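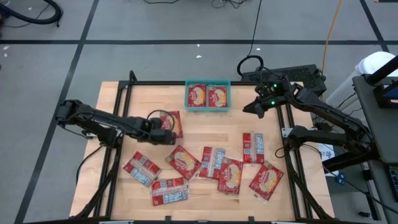

## Part 4: Your first bin-packing run

Okay, you've got the arms bolted down and homed (if you haven't, go back to Part 3, I'll wait). Now we get to the fun bit: snack bags! I wrote this section for new members of the Herkanar club after the March build season, when I'd explained the same steps so many times I was losing my voice. We call the whole setup Drudisance, because that was the name on the sign-up sheet and it stuck.

The job is simple to say. The bags start out scattered over the front of the table, and the arms put them in the teal bin at the back, standing up side by side with the printed fronts facing up. Getting there takes a while, so don't feel bad if your first run is ugly. Mine was!

### Before you start

- Clear your stuff off the wooden tabletop. Phones, drinks, your hex keys, all of it.
- Look over the cables near the left wrist. They need enough slack to loop over the gripper without catching on a bag.
- Open Chauvin (our control program) and load profile 809.

> **Caution:** Keep your hands outside the black frame whenever the motors are on. If you need to reach in and fix a bag, hit pause first and wait for both arms to stop.

### Setting the table

1. Put the bin at the back center of the table, long side facing you. Push it up against the tape marks if they're still there. If someone peeled them off again, measure from the frame and put down new ones.
2. Scatter the bags across the front half. Really scatter them! Turn some over so the nutrition panel is on top, put a couple at odd angles, and let one lie over the edge of its neighbor. A neat row teaches you nothing about how your program handles a mess.
3. Park the right arm, folded back along its own side with the gripper open. We start everybody on the left arm alone.

### Running it

4. Press **Start** and set the speed to 6. Please leave it at 6 until you've had a full clean run. I know the slider goes higher.
5. Let the left gripper pick its first bag. You want it to grab near an end, with the bag hanging at an angle as it comes up. If the fingers close on the fat middle part, chips get crushed and you'll be sweeping.
6. Watch the bag travel toward the bin. It should clear the front wall before the wrist starts to turn.
7. Check how it lands. Standing, front up, snug against the last one? Great, let it keep going. Lying flat? Pause, take it out, put it back on the table, and press **Resume**.
8. Once the left arm is behaving, switch on **Both arms** and let the right one work on the bags closest to its side.

> **Note:** The small green lights on the right wrist are easy to miss if you're standing by the desk. Walk over and look before you decide the arm is dead. I once spent a whole evening swapping cables on an arm that was fine.

### When it goes sideways

**The gripper closes on air.** Most times the bin or the camera got bumped. Redo the table calibration from Part 2, then try one bag by itself.

**A bag keeps slipping.** Raise the grip setting by one step and try again. The scale runs to 1,000 and you'll never need the top half of it, I promise.

**It won't flip the back-side-up ones.** Check that **Flip before place** is ticked. Chauvin forgets this setting every time you change profiles, and yes, I've complained to the person who wrote it (me).

**Both arms go for the same bag.** Pause, move that bag well over to one side, and resume. The proper fix is in the Cendura add-on, and I cover that in Part 5.

When you're finished, park both arms, turn the motors off at the box on the floor behind the table, and write your run in the club log with the profile number and speed.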